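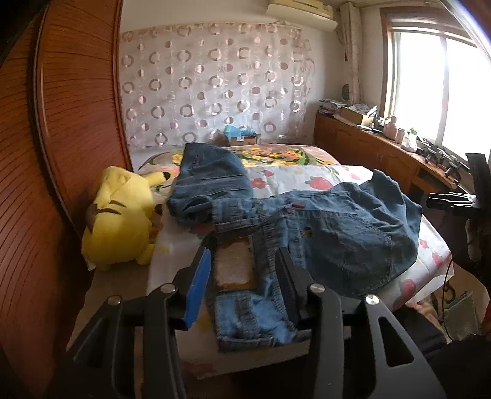 Jeans on the bed, strawberry quilt, daylight.

October

Up at seven. Coffee, then the laundry I had been putting off. The shirts and towels were finished before nine and I carried them in and put them away. The jeans I left until last because they take longest to fold the way I like, and because I still hadn't decided which ones are going.

The blue pair is the problem. I bought them at the secondhand place on Bratberg the winter I moved here, and they have been to Clilora and back twice. The waist has gone pale and so has the seat. I tried them on after breakfast and they button, but I wouldn't want to sit through a long dinner in them. Put them in the give-away pile, took them out again, folded them. They are back in the wardrobe on the lower shelf for now. I'll look at them again in spring.

My method with jeans, for the record, since I changed it this year: lay them flat on the bed with the back facing up, smooth the waistband, bring one leg over the other, then fold up from the hem in thirds. They stand on the shelf by themselves that way and I can see every pair. I used to hang them, and the hangers bent.

The wardrobe took most of the morning. Everything from the left side came out first. Two sweaters have moth holes, one small enough to darn. Found the gray scarf I thought I had left on the train. Wiped the shelves with a damp cloth and let them dry with the doors open while I had a sandwich. The right-hand door still sticks at the bottom. It needs a hinge adjusted and I can't find the short screwdriver.

Pikachu stayed on the bed the whole time. He gets moved from one side to the other when I change the sheets and that is all the exercise he does. I did think about washing him. The label says surface wash only, so maybe a cloth and some mild soap next week.

The cardboard box at the head of the bed has been there too long. I went through it after lunch. Phone charger for a phone I no longer have, the manual for the air conditioner, a bag of buttons, letters from the building office. One of the letters was the electric bill for August, 484, and I remember being annoyed by it then and was annoyed again. We ran the air conditioner every night that month. I kept the manual and the buttons and threw out the rest. The box itself can go down with the recycling.

Air conditioner filter: rinsed in the bathtub, a good deal of dust, put back once it was dry. That is done until next year. I covered the remote with a little plastic wrap so it doesn't get sticky in the drawer.

Looked up wardrobes for the small room. The one at Cirivach is 3,000 with delivery, and that is out of the question. There is a used one listed for 200 but it would have to be carried up the stairs, and I measured the landing and don't think it would make the turn. Will measure again with the tape pulled tight. If not, a rail and two baskets will do.

The curtain over the bed needs washing but I left it up. It takes both of us to get the hooks back on and I was alone today. The quilt can go in the same week. It is a summer quilt really, and the heavier one should come down from the closet in the hall before the nights get any colder.

Walked to Lam at four for detergent, rice and onions. Came to 40 with the bread. It was getting windy on the way home.

Soup for dinner. Give-away bag is by the front door: three shirts, the black pants, the sweater that can't be saved, a belt. Still to do: hinge, screwdriver, darning, curtain.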